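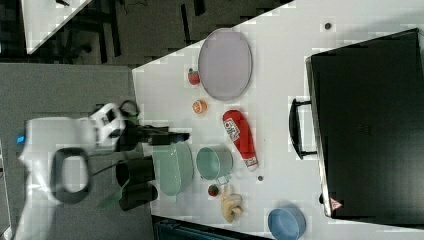

Skerka Lab, Student Projects in Robotics
Testing one policy on two kitchen tables
Olanrewaju Adebisi and Ilze Tamošiūnaitė

Our question was simple: does a policy for picking up objects become worse when the big things on the table are changed? We kept the ketchup bottle, the strawberry and the orange half in both layouts. In the first layout the large appliance is a black microwave.
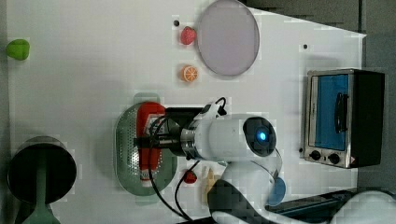 3 min read

The second layout has a toaster oven and a metal colander, with the bottle lying inside the colander. We expected this to be difficult, as the rim leaves less space for the fingers.

We ran 600 trials in total and kept 569 of them. The others were removed after the arm lost its connection. The policy was trained on around 200 demonstrations, all recorded in February by Indrek Rebane.

Success was lower with the colander, mostly for the bottle. For the small fruit we did not find a clear difference between layouts. We did not yet test other lighting, and this remains for the next group.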